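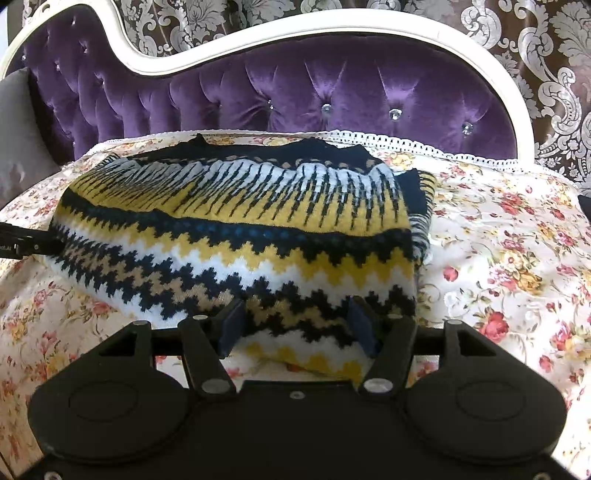
Folding at home, away from the laboratory bench

When Melina Rallis began to study how machines can learn to fold clothes, she used a grey table and a pile of plain white T-shirts. The results were good. Then she tried the same policy on a patterned jumper, on a bed, and it could not find the sleeves.

"I was disappointed for one evening," she says. "After that I thought, fine, now we have a research question."

The question became the Sekar study, which Rallis leads together with Yuk-lan Tang at the Gomholm laboratory. They wanted to know how much the place of recording matters when a robot learns from human demonstrations. Their report came out on May 3, 2024, and I met them in their office a little later, between two project meetings.

In Sekar, the people who demonstrate do not steer a robot from a distance. They hold a gripper in each hand, with a camera on it, and fold the clothes themselves. The movement of the hands is calculated afterwards from the video. Tang explains that this choice was mainly practical. "A robot arm is heavy and somebody must stay with it. The grippers go in a bag. You can take the tram with them."

So they went to people's homes. The full set has 3,000 demonstrations, and the comparison in the report rests on 604 of them, chosen so that each garment was folded both in the laboratory and on a bed or sofa in a home. Two policies were trained, one on each half, with the same settings. Both were then tested in 9 rooms which neither had met before.

The policy trained in homes did clearly better in the new rooms. This was expected. What surprised the authors was where the difference came from. Rallis had believed that light would be the main problem, because windows and lamps change so much during a day. But when they looked at the failures one after another, most of them began at the first grasp, and the cause was pattern.

"On the grey table, the edge of the cloth is the strongest line in the image," Rallis says. "The policy learns this very quickly, and it learns it too well. Put a zigzag knit on a bedspread with roses and there are strong lines everywhere. It goes to a stripe in the middle and closes the fingers there."

Tang adds that knitwear makes it harder again. A shirt lies flat. A knit bunches up, it makes small peaks, and a part that is folded under can look like a sleeve. "With your hands you feel it," she says. "We do not record any touch, so everything must come from the picture."

I asked if one could simply print many patterned table covers and stay in the laboratory. They have tried it. A colleague, Stamatopoulos, changed the cover after each recording for the whole of June, and the result was somewhere in the middle – better than grey, weaker than the homes. Tang thinks a soft mattress also plays a role, as the fingers can press down a little and slide under the cloth. She is careful to say that they did not test this separately.

There are other limits. All the demonstrations were made by people who had practised with the grippers first, and trousers are almost missing from the set. The robot used for the tests, at the partner site in Verholm, also moves slower than the human hands did, and the recordings had to be stretched in time to fit it.

The next round will include bed linen. Rallis is not looking forward to the fitted sheets. "I cannot fold them myself," she says, "so we must find somebody who can."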